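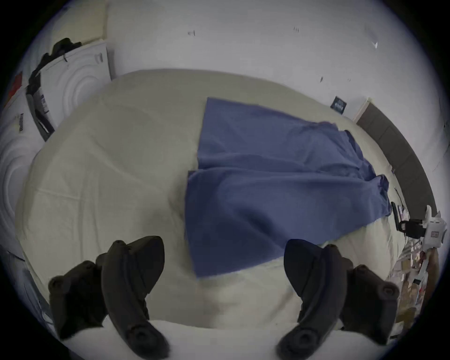
How do I fold a large cotton throw so that the edges line up, using the bed as the only flat surface?

Posted by hallcupboard, November

Work from one straight hem. Lay the cloth out on the bed, pick the hem that has kept its line best after washing, and pull that one straight before touching anything else. The opposite edge will probably be out of square, so treat it as the one that gets hidden inside the fold.

The soft surface is the main difficulty. A duvet gives under the hand, and every time you press out a crease you push the cloth into a hollow. Either turn the duvet back and fold on the fitted sheet, or put a flat board under the cloth. A mattress with a domed top has the same effect on a larger scale: the middle sits higher than the sides, and a cloth smoothed over it comes up short when you lift it off.

Order of work for a throw measuring 80 by 70 inches:

1. Hem along the long side of the bed, pulled straight.
2. Fold the far edge over to meet it, leaving the near hem showing by a finger's width.
3. Run the flat of the forearm from the fold towards the hems. Hands alone leave ridges.
4. Fold in half again in the same direction. You now have a strip a quarter of the original width.
5. Fold the strip in thirds from one end.

The result fits a shelf 40 cm deep with the folded edge to the front. If one end bunches up at step 3, open the last fold and start again from there. Pulling on the bunched end only moves the slack to the middle.

Length matters less than people think. I fold mine to suit the Bellamy shelf unit in the hall and the final third is always a bit short.

Posted by northlanding

The above is right about the hem but I would not bother with a board. Hold the cloth by two corners, let it hang, give it one shake, and lay it down in a single movement. Weight does most of the straightening. This works for anything up to a single bedspread. For a double you need the bed or a second person.

Two further points.

Fibre content. Plain cotton holds a fold. Cotton with polyester in it springs back, and needs something heavier on top of it for an hour. Fleece will not take a crease at all and should be rolled.

Shrinkage. My Stondska throw was sold as a rectangle and after a few hot washes is a trapezium. No folding method corrects that. You can damp the short side, pull it to length and leave it flat overnight. The improvement lasts until the next wash.

I keep throws in the bottom drawer in summer and on the bed from November. If they are going into a box for any length of time, refold them along different lines halfway through, otherwise the crease becomes permanent and the dye wears along it. I have a Firneck blanket with a pale stripe down the centre from exactly this.

Posted by drasside_user

just roll it. takes ten seconds and goes in the cupboard the same

Posted by hallcupboard

Rolling is fine if the cupboard is deep enough. Mine is not. A roll also unwinds unless tied, and string marks the cloth if pulled tight, so use a strip of old sheet and a loose knot.

Viewed 2,882 times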